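Flikus 블록 세트와 Kedora 부스 이용에 관해 자주 들어오는 질문을 모았습니다. 답변은 Skeltholm 공작실의 비치품을 기준으로 하며, 개인이 구입한 세트는 구성이 다를 수 있습니다.

최종 수정: 2021년 1월 21일

## 구성과 색상

### 세트에는 어떤 조각이 들어 있습니까?

표준 세트는 48개입니다. 노란색 정육면체와 원기둥, 연두색 직육면체(짧은 것과 긴 것), 칠하지 않은 나무 블록으로 나뉩니다. 색은 형태군을 구분하는 용도이며 난이도나 사용 순서와는 관계가 없습니다. 조각별 수량은 상자 뚜껑 안쪽의 목록에 적혀 있습니다.

### 매번 전부 꺼내야 합니까?

그렇지 않습니다. 기본 배치에는 8개만 사용합니다. 바닥 가운데에 조각을 두고, 조각 사이에는 손가락이 들어갈 정도의 간격을 남깁니다. 흩어 놓는 각도는 정해져 있지 않습니다. 모두 벽과 나란히 맞추면 집는 방향이 한 가지로 고정되므로 일부는 비스듬히 놓는 편이 좋습니다.
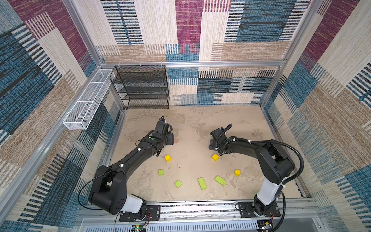

*블록 여덟 개를 흩어 놓은 배치. 노란색 정육면체 두 개가 포함됨.*

### 연두색 조각의 길이가 서로 다릅니다. 불량입니까?

불량이 아닙니다. 짧은 조각과 긴 조각은 별도 규격입니다. 긴 조각은 세우거나 눕혀서 쓸 수 있으나, 세운 상태에서 그 위에 다른 조각을 올리는 방식은 권장하지 않습니다. 같은 규격끼리 길이가 눈에 띄게 다르면 접수대에 두 조각을 함께 제출해 주십시오.

### 나무 블록만 칠이 없는 이유는 무엇입니까?

받침으로 쓰는 조각이기 때문입니다. 도장면끼리 맞닿으면 미끄러지기 쉬워서 맨 아래에는 칠하지 않은 조각을 둡니다. 표면에 나뭇결과 색 차이가 있으며 이는 교환 사유에 해당하지 않습니다.

## 쌓기

### 받침 블록 위에 정육면체를 몇 개까지 올릴 수 있습니까?

옆으로 나란히 놓는 경우 두 개까지입니다. 순서는 다음과 같습니다.

1. 받침 블록을 넓은 면이 아래로 가도록 놓습니다.
2. 첫 번째 정육면체를 한쪽 끝에 맞춥니다.
3. 두 번째 정육면체를 첫 번째 옆면에 붙여 내려놓습니다.
4. 손을 떼고 흔들림이 없는지 확인합니다.

두 번째 조각을 밀어 넣으면 첫 번째 조각이 함께 밀려납니다. 위에서 수직으로 내려야 합니다.

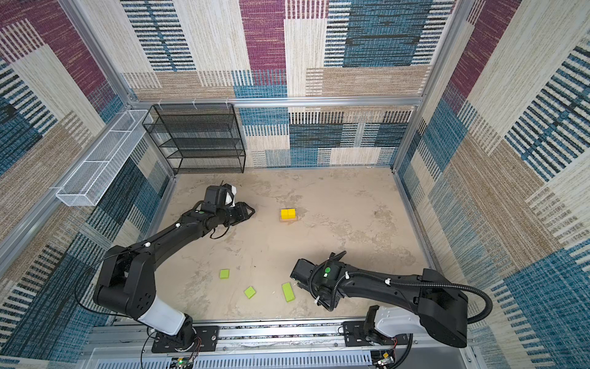
두 정육면체 사이에 가는 틈이 남는 것은 허용됩니다. 모서리가 완전한 직각으로 가공되지 않아 힘을 주어 눌러도 틈이 없어지지 않습니다. 틈이 한쪽으로만 벌어진다면 받침 블록을 반 바퀴 돌려 다시 놓아 보십시오.

### 원기둥은 어디에 둡니까?

평평한 면을 바닥에 대고 세워 둡니다. 눕히면 구릅니다. 쌓기에 쓰지 않을 때는 정육면체와 떨어진 자리에 두십시오.

### 바닥 무늬 때문에 나무 블록이 잘 보이지 않습니다.

부스 바닥은 베이지색 계열의 얼룩무늬이므로 칠하지 않은 블록과 색이 비슷합니다. 조명을 1000럭스로 맞추면 그림자가 선명해져 윤곽을 구분하기 쉽습니다. 그래도 불편하면 단색 깔개를 대여해 드립니다. 깔개는 네 모서리를 눌러 평평하게 편 다음 사용합니다.

### 벽면 천은 떼어 낼 수 있습니까?

이용자가 떼어 내서는 안 됩니다. 무늬 천으로 마감한 패널은 June 점검, 곧 해마다 6월에 하는 점검 때 한꺼번에 분리해 먼지를 제거합니다. 벽면에 테이프나 핀을 사용하지 마십시오. 무늬가 시선을 분산시킨다는 의견이 접수되어 있으며, 단색 패널로 교체할지는 정해지지 않았습니다. 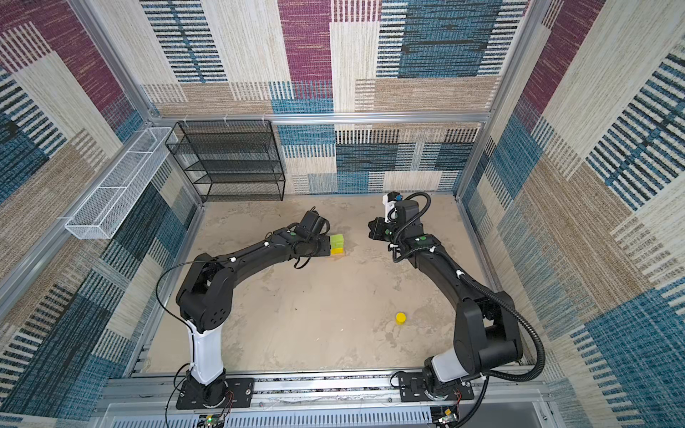

Thérèse Dhillon은 이 항목에 대해, 무늬보다 조각을 놓는 위치가 더 큰 변수였다는 의견을 보내 왔습니다. 블록을 벽에서 멀리 두면 천의 색이 거의 의식되지 않았고, 단색 깔개를 쓴 날에도 쌓는 데 걸린 시간은 비슷했다고 합니다. 벽면을 바꾸기 전에 깔개 수량부터 늘려 달라는 요청도 함께 적혀 있었습니다. 요청은 비품 목록에 반영했습니다.

## 정리와 보관

### 사용한 블록은 어디에 둡니까?

대여 상자에 색상별로 넣어 접수대에 반납합니다. 부스 안의 선반과 벽걸이 바스켓은 장기 보관용이 아닙니다. 바스켓은 망 구조여서 작은 조각이 걸릴 수 있으므로 깔개나 천처럼 큰 물건에만 사용합니다.

### 선반에 무거운 물건을 올려도 됩니까?

한 단에 8kg을 넘기지 마십시오. 무거운 물건은 맨 아래 단에 둡니다. 선반은 뒷벽 왼쪽이 정위치이며, 옮긴 경우 이용 후 되돌려 놓아야 합니다. 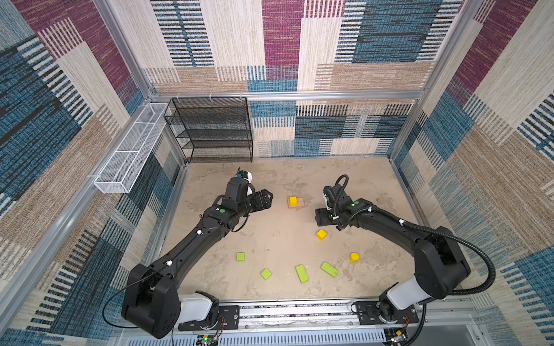 *뒷벽 왼쪽의 검은색 와이어 메시 선반과 왼쪽 벽의 흰색 바스켓. 작업면에는 노란색·연두색 블록과 나무 블록.*

## 관리와 교환

### 블록을 물로 씻어도 됩니까?

물에 담그지 마십시오. 꼭 짠 천으로 닦고 그늘에서 말립니다. 알코올은 도장을 무르게 하므로 쓰지 않습니다. 건조기와 온풍기도 사용할 수 없으며, 보관 장소의 온도는 40℃를 넘지 않아야 합니다.

### 모서리가 깨진 조각은 어떻게 처리합니까?

따로 봉투에 담아 ‘파손’이라고 적어 제출합니다. 사포로 갈아 내면 치수가 달라지므로 직접 손질하지 마십시오. 칠만 벗겨진 조각은 계속 사용할 수 있습니다.

### Hamada 블록과 섞어 써도 됩니까?

쌓기용으로는 섞어 쓸 수 없습니다. 두 제품은 정육면체의 한 변 길이가 다르고, 섞인 상태로 반납하면 분류에 시간이 걸립니다. 색 분류 연습에 한해 함께 대여할 수 있으며, 이때는 상자 두 개를 각각 신청합니다.

### 조각을 분실했습니다.

반납할 때 조각 이름과 색을 알려 주십시오. 부스 바닥과 벽이 만나는 틈, 앞쪽 레일 주변, 선반 맨 아래 단을 먼저 확인합니다. 나중에 찾은 조각은 세트 번호를 몰라도 접수대에서 받습니다.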